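Let the Planner Say No
Reet Siliņa

I have worked four years on motion planning, and I have one complaint which I repeat to everybody at Wetmont. Our planners are too polite. You ask for a path and they give you a path, even when the honest reply would be that the request was a bad one.

Last November we ran 3,000 drawer tasks in Nisora, our simulator. The planner returned a trajectory for nearly all of them. Many were ugly, with the elbow swinging wide to save a grasp pose that should never have been proposed. The log called them "solved." I do not like this word.

My colleagues answer that a refusal stops the line and a poor path does not. I understand them. But a poor path also costs time, only later, and some other person pays.
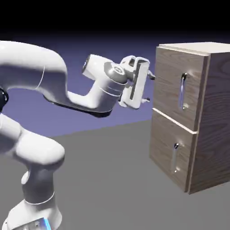 A planner should report how much room it has left, in joint range and in clearance, before anything moves. I would print this at every waypoint and let the task layer decide. Take the pose with the fingers open, a short way from the drawer front and not yet on the handle. To wait at such a point is cheap. The handle is a vertical bar, so the grasp has some freedom in height, and a planner that may say no can ask for another one while there is still air between the finger and the metal.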